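Villca(手机系列)

Villca是Jorero推出的入门级智能手机系列,定位在自家旗舰Flavmont下面。这个条目主要由我一个人在维护,手头正好有一台,所以写得比较随便,偏个人经验的地方大家多包涵。

系列目前出过2代。初代用的是塑料后盖,可以抠下来换电池,我当年就是冲着这个买的!二代改成了一体机身,电池换不了了,但屏幕亮了不少,大太阳底下看地图总算不用拿手挡着。 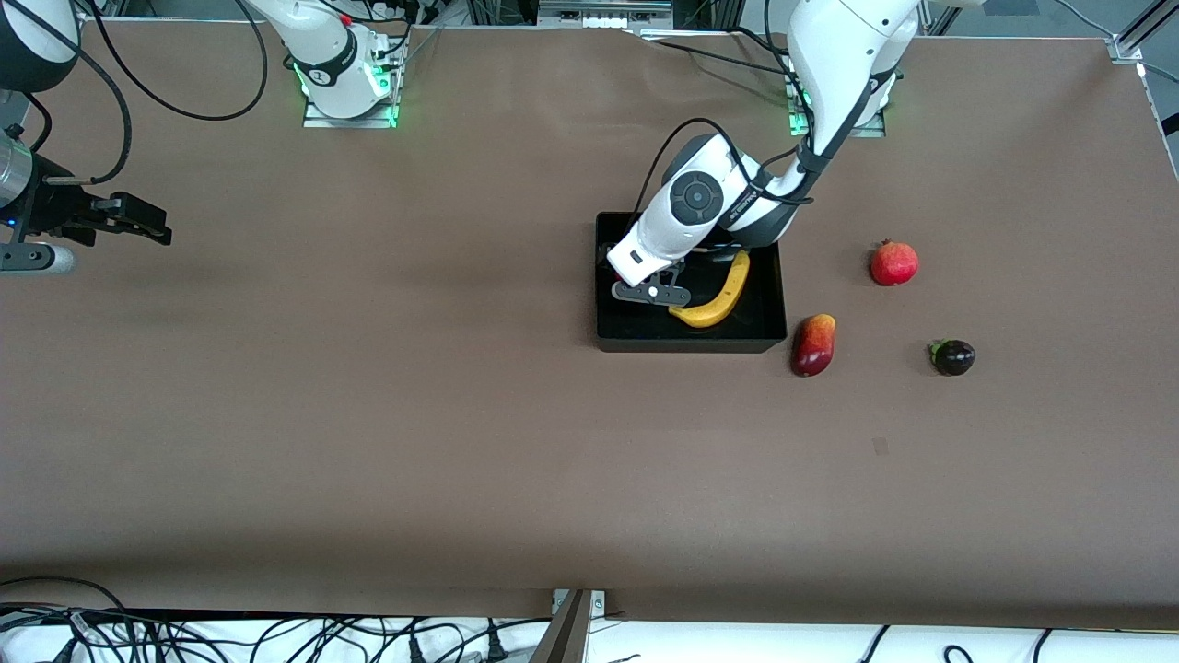
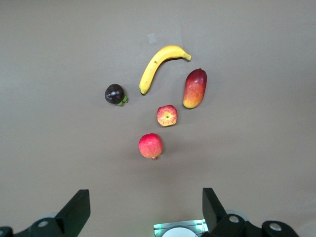 拆后盖那件事一直有人不同意我的看法。有位读者在讨论页写道,初代的后盖卡扣太脆,他拆到第3次就断了一个角,可换电池说起来好听,后盖却早早停产,还不如二代省心。我把这段意见收进来了,因为我自己那台的卡扣虽然没断,边上也确实有点翘。

系统方面,两代都预装Urex,一个在安卓基础上改出来的界面。初代刚上市时Urex的毛病很多,通知栏下拉会卡一下,闹钟偶尔不响(我为此迟到过,印象很深),后来的更新修掉了闹钟,下拉卡顿还在。二代出厂就是新版Urex,多了单手模式和通话录音,桌面图标也终于能自己排了。

价格是这个系列最常被提起的地方。初代首发价900元,二代没有涨,还是这个数,只是盒子里不再送耳机。Flavmont的用户常说Villca的相机没法看,我觉得白天拍拍菜单、快递单完全够用,到了晚上就真的糊成一片,换哪一代都一样。

名字怎么念也吵过一阵,门店里有人念“维尔卡”,也有人念“比利亚卡”,官网从来没给过中文名,所以条目标题我就一直用原文。

关于三代,论坛上有传言说会在10月露面,还会把耳机孔拿掉。目前没看到Jorero出来说过什么,我先不写进规格表,等有了消息再补。

另见:Flavmont、Urex版本列表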